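4. Clearing and wiping the table top

Skodunent play table, light blue top
Guide 2765, issued 28/02/2025
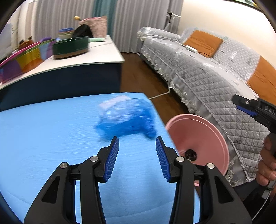 Fig. 4. Crumpled blue plastic bag on the light blue surface, pink round item to the right.

Clear the table top at the end of each session. Small things left near the curved edge are easily knocked off, and bags tend to hide whatever is under them.

4.1 Clearing

1. Lift plastic bags off first. Feel for small parts inside before folding or throwing away.
2. Move plates and lids by the rim, using both hands. Do not slide them across the surface.
3. Pick up knobs and other small loose pieces and put them in the Jarkora tray.
4. Stack bowls by size, largest at the bottom, and return them to the side cabinet. Basins go beside the bowls — never on top of them.
5. Put lids back on baskets before moving them.
6. Hang hoops on the wall hook or lean them against the wall, clear of the walkway.

CAUTION: Plastic bags are a suffocation risk. Keep them away from babies and young children at all times.

Note: The side cabinet shelf is rated for 30 kg. Heavy items should go in the bottom section.

4.2 Wiping down

1. Brush off crumbs and dust with a dry cloth.
2. Wipe with warm water and a little washing-up liquid. Work along the streaks in the finish, from one side to the other.
3. Go round the curved edge separately. Dirt collects on the underside of the lip.
4. Dry with a clean cloth before putting anything back.

For sticky marks, use Wullach surface cleaner diluted as shown on the bottle. Leave it on for one minute, then rinse.

CAUTION: Do not use scouring pads, bleach or water hotter than 70 °C. These will dull the finish, and the damage is not covered by the guarantee.

Note: Fine straight streaks are part of the surface and will not wipe off. Deeper scratches can be treated with the Tesfamariam repair kit — see section 6.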